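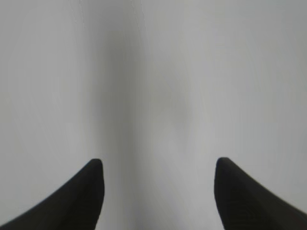

Black gripper fingers, close up

Where can I watch the full Motaung interview with the singer from Ulum?

Bondodov
Asked 24 October 2024

I only caught the last few minutes of the Motaung show this week, the part where the singer from Ulum talked about leaving the band. The show's page has a clip, but it stops right when Motaung asks about the money. The gossip sites all quote a line about "500 reasons to go" and I can't find it in the clip.

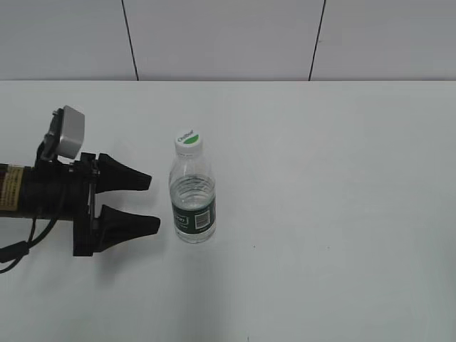

I don't have cable anymore, so I need a way to see it online, even if I have to pay a little. Also, did the drummer come out at the end or was that a different episode?

Emil Kofler

The clip on the page is the short cut. The full hour goes up on the Coltovholm channel app a few days after it airs. You need a free account.

Open the app, pick Talk, then look for episode 119. The interview is in two parts with a cooking segment between them - skip past it or you'll think the thing is over. The line you want is near the start of the second part.

The drummer was on a different episode, I'm pretty sure.

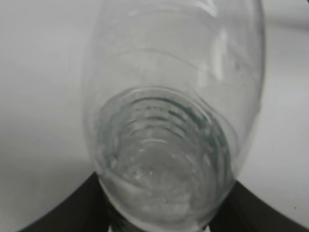
Villads Steinarsdóttir

The app didn't work for me, it kept asking me to log in again. I watched it on my sister's TV. The quote is real but the sites left out the first half of it, she was talking about the early tours in 2000. They're supposed to rerun it in November.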